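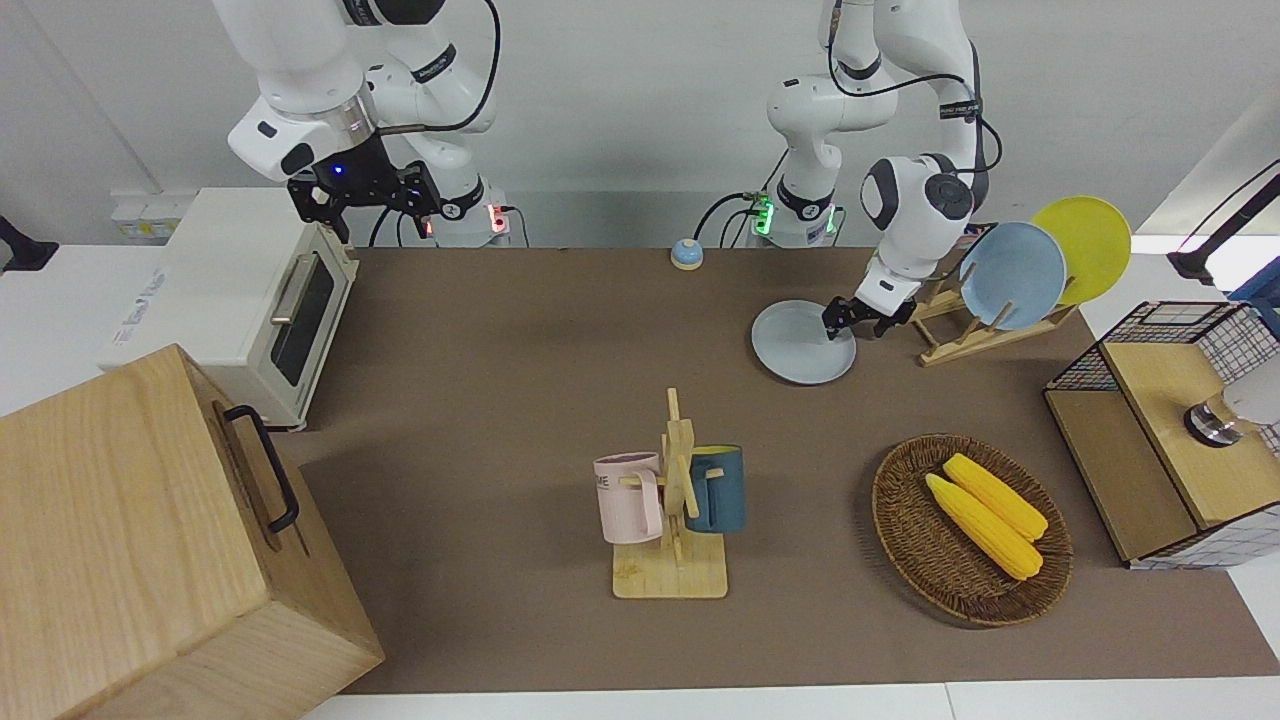 Plates, rack and toaster oven on the brown mat.

8 Apr 2021

I finally bought a wooden dish rack. The old wire one had rusted at the feet and left marks on everything I put under it, so out it went.

The new one is light wood with upright pegs, and plates stand in it instead of leaning on each other. The yellow one sticks up higher than the blue one in front of it. The pale blue plate isn't in the rack yet. I have wanted to keep that one for toast, near the toaster oven, but I will probably give in and store them all together.

Kanako Sasaki told me to oil the wood before using it much. I had a little Podevton oil left from a cutting board, and one thin coat was enough. She also says to turn the rack over at night so the bottom can dry. I have done that twice.

The brown mat stays. It covers most of the table and wipes down easily – crumbs show on it less than I expected. The call bell with the blue top is staying too. It came from a closing sale in Kurnport and cost me 83 cents.

Next up is the drawer with the lids. I have put that off since winter and will try to get to it before the end of April.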